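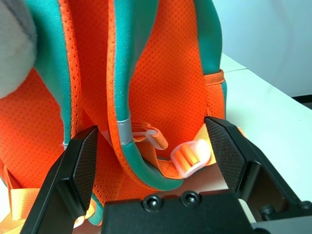
The equipment budget at Indgate takes up one spreadsheet with 39 lines, and the operations lead who keeps it says the robot arms are the easiest part of it to plan. Her group works on handling soft goods, mainly bags and clothing, out of a rented space in Rinton. She has run the purchasing for three budget years. The arms get most of the attention when the sheet goes up for approval. Most of her own time goes to the smaller entries, such as the textured pads on the gripper fingers, the parts that close on things like the orange webbing and clear-white plastic buckles of a backpack. Those pads have a line to themselves, and she would like it to be a bigger line.

"An arm is a known price," she said. "You get a quote, the quote is good for so many days, you sign it or you don't. Pads, cables, screws, the mounts for the little cameras, those come in all year long and every one of them can stop you."

In her first year she put all of that under a single heading called supplies. The heading was spent by spring. She now splits it by how long a part takes to arrive, and keeps a separate column for what it costs the group to be without it. A set of finger pads from their supplier, Clidham, is $400. She orders them in pairs of sets and does not wait until the last one is out of the box.

I asked how she knows when to replace them. She said there is an hour counter in the software, but she goes mostly by what the operators tell her. "If someone says a strap slipped twice this morning and it didn't last week, I believe them. I'm not going to argue over a $400 part with two people standing around."

The group's tasks are written down in a shared list, and she reads that list before she writes the budget. She said this sounds obvious, but in the first year the two documents were written by different people who did not compare them. The budget assumed boxes and hard containers. The task list had already moved on to backpacks. The grippers that had been quoted were fine for a box and too wide at the tips to get under a strap, and the order had to be changed after the deposit was paid. The change fee was $900.

"I still have that invoice," she said. "I show it to new people. It's the cheapest lesson we ever bought, compared with some of the others."

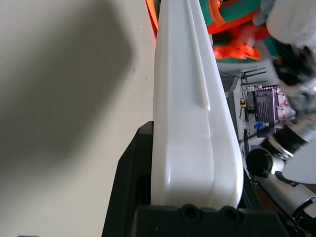 Some of the others had to do with floor space. The first plan for the Rinton room was drawn from the footprint of the robot and the size of the table. It left out where a person stands, where the cables go, and where a screen can be put so somebody can read it without leaning over. They ended up buying shelving and longer cables in the second month, from whoever could deliver, at prices she did not want to repeat to me. Her advice for anyone planning a first cell is to tape the whole thing out on the floor, including the chair and the trash can, and then walk around in it for a day before ordering furniture.

Networking was the other one. She had assumed the building connection would do. It would not carry the camera streams without dropouts, and the group went to its own router. She budgets now for a spare one, already configured, in a closed box with a label on it.

I asked whether she buys or leases. The answer is both, and she was careful to say that it depends on the size of the group. Arms are bought. Computers are leased, on the grounds that the group wants new ones sooner than the accounting schedule would allow. Grippers are bought with a service agreement, which she negotiated with Clidham after the first year and considers the best money on the sheet. Under it a failed gripper is swapped within the week and the old one goes back in the same carton.

"Read what the agreement says about cables," she said. "Ours left them out. Cables are what moves all day. We had it added at renewal, and they didn't fight us on it. I think most customers just don't ask."

The task objects themselves are a line too, and one that gets questioned at every review. Bags, keychains, plush toys and plastic trays do not look like equipment to a person in finance. She has learned to buy duplicates at the same time, in the same color, and to put the product number in the sheet. A bag that is discontinued halfway through a project costs far more in repeated work than it does at the store. She keeps the spares on a shelf in the hallway with the tags still on.

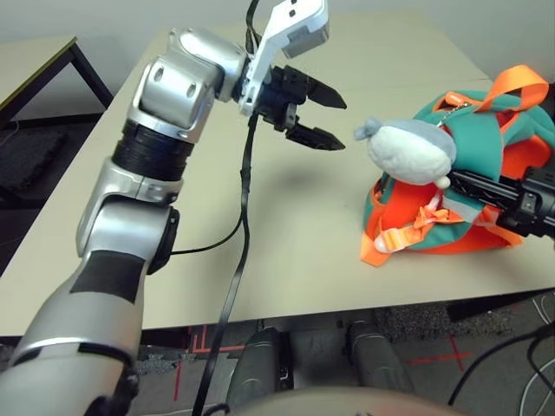
Labor is the largest number in the budget and she does not control it, but she plans around it. When she compares two pieces of hardware, she works out the operator time each one takes per week, including setup and cleanup, and puts that beside the purchase price. By that measure the cheaper of two arm mounts they looked at last fall was the expensive one, as it had to be realigned every morning. She does the same for software licenses.

The second site, in Blackburn, is due to open in October. She is working on its budget now and has decided against copying the Rinton sheet. The Blackburn room is smaller, with one door and a low ceiling, and the first thing she did was ask for the ceiling height in writing. The humanoid platforms they use come in on a frame, and the frame has to fit upright with a hoist over it. "We measured the door. Then we measured the elevator. Then someone thought of the turn in the hallway, and that was the one that was tight."

For Blackburn she has asked for the spare parts to be delivered before the robots. The vendors found that odd, she said, and one called to check that the dates had not been switched. She wants the shelves stocked and the counts entered before there is anything to repair. She has also set aside a reserve of one tenth of the hardware total, with no item attached to it, and expects to be asked to cut it. Her plan is to offer the second monitor first.

The last thing I asked was what she would buy if the reserve survived until December. She said more pads, and a better cart. The one they have in Rinton has a bad wheel, and she has been moving the same line for it from one quarter to the next for almost 3 years.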